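Wednesday, late afternoon

Opened the kiln at last. The Jerketti white is still crawling on the rims, same as last batch, and I'm now pretty sure it's me and not the recipe. I sieved this one through 86 mesh and let it sit overnight, but I was in a hurry and dipped the mugs twice – way too thick! The single-dip tiles look lovely, kind of buttery, with a bit of the iron showing through at the corners.

Bíró test tiles, second row: the copper one went muddy (boo), the cobalt one I'd happily put on everything I own. Tile 47 has a pinhole right in the middle. Might be the clay, might be dust from when I was sanding feet at the same table. Will wipe down with a damp sponge next time and see.

Weighed out a fresh 1,000 g dry of the white before I left. It's in the bucket marked Iter, please don't add water to it yet, I want to check the feldspar bag first. The new one is from Geramdale and it feels coarser between my fingers than the old stuff.

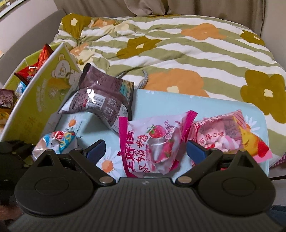 **Category: Glaze tests / white base**

For next firing: one dip only, count of three, rims wiped back. Put the cobalt on the two tall cups and leave the copper alone till I've read up on it.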